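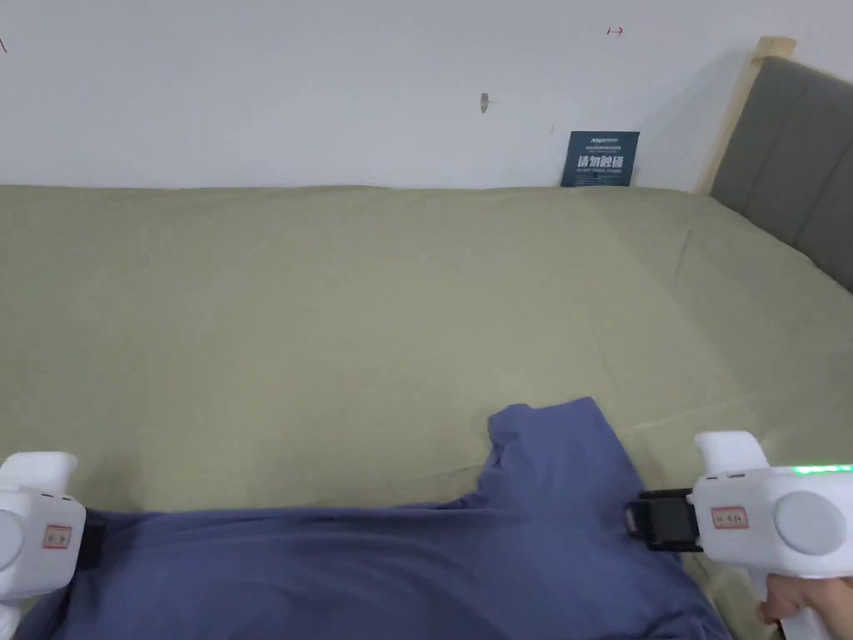

Brondholm adds channel-stitched headboard and green sheet set to bedroom range

05/08/2021

Brondholm has added an upholstered headboard and a matching set of bed linen to its bedroom range. Both items are available to trade customers now and will reach retail stores in November.

The headboard consists of a padded gray panel divided into vertical channels by stitching and set in a pale natural-wood surround. The top rail stands slightly proud of the padding. The panel is fixed to the surround from the rear with eight bolts and can be removed for cleaning or replacement without detaching the headboard from the bed.

The linen is supplied by Arain in a muted sage green. The fitted sheet is cut for mattresses placed directly against a wall and has a deeper pocket on the long sides. Flat sheets and pillowcases are sold separately.

"Customers asked for a panel they could replace on its own," said Mehwish Dogar, product manager at Brondholm. "The stitching pitch was changed twice during development so that the channels keep their shape under load."

Before release, sample panels were put through 1089 compression cycles. Sheets were washed 129 times and measured for shrinkage and color change. Test reports are available to trade buyers on request.

The headboard is listed at $457 in the double width. A wider version will follow. Replacement panels carry their own part numbers and can be ordered through existing accounts.

Trade inquiries: Unai Alcaraz, Brondholm sales office, extension 814.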